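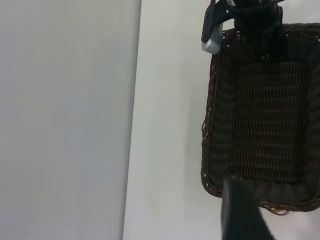
¿Qué es una viñeta?

Una viñeta es cada cuadro de un cómic. Dentro de ella pasa un momento pequeño de la historia. Entre dos viñetas hay un espacio blanco - se llama "calle" - y allí tu cabeza imagina lo que falta. 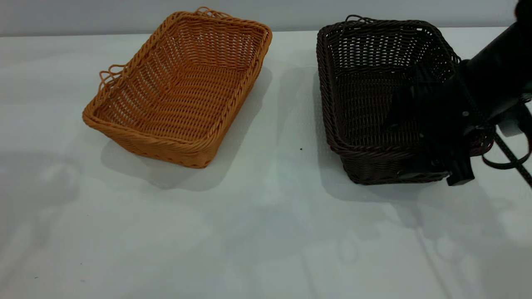
En mi cómic, la niña Plelel salta un río en 5 viñetas. Si dibujo una viñeta grande, el lector se queda más tiempo en ella. Si dibujo muchas pequeñas, la acción parece rápida. ¡Prueba tú con seis!

Texto y dibujos: Vesna Softić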